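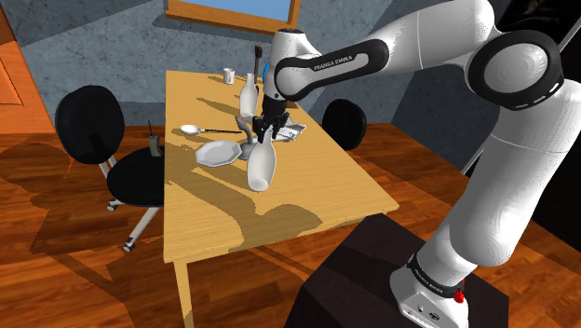 Most people who clear tables at Foltham do four or five different jobs in a shift, and the job title covers only one of them. This handout looks at what happens when one of those jobs is handed to a robot arm and the others are not. Look at what has to be dealt with on the table: a plate, a spoon, bottles, a crumpled napkin, all close together around the gripper. A person clearing up sorts these as they go, without much thought. The napkin goes one way and the plate another. For the arm, each item is a separate task with its own way of being held.

**Terms for this week**

- *Task*: one piece of work with a clear start and end, such as moving a cup to a rack.
- *Job*: the set of tasks one person is paid to do.
- *Residual work*: what is left for staff once a task has been automated.

## The Foltham canteen

The canteen serves 416 meals on a full day and has 11 clearing staff over two shifts. The plan drawn up by Mockus, the contractor, gives the arm the sorting of returned tableware. Wiping down, restocking and talking to customers stay with people – so does anything broken.

Two posts change under the plan. Both become "station minder" posts, with 12 hours of training. The minder clears jams, takes out items the arm can't handle and stops it when needed. Pay stays on the same grade, which staff raised at the September meeting. They said that watching a machine is tiring in a different way from carrying trays, and that it leaves less time to talk to colleagues.
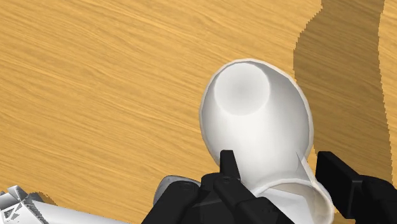

*Source: course picture set, simulated views.*

A mug or pitcher can be held in more than one way. With a finger on each side, the grip depends on where the vessel stands and what is near it. Staff know from habit which items are awkward, and that knowledge is seldom written down. At Cederville it was collected before the station was planned, and the minders there had a say in the layout. At Furkden it was left until afterwards.

## For the seminar

Read the Foltham plan again and mark each task as automated, changed or untouched. Then write half a page on who should decide when the arm is stopped – the minder, the shift lead or the contractor. Bring it on paper.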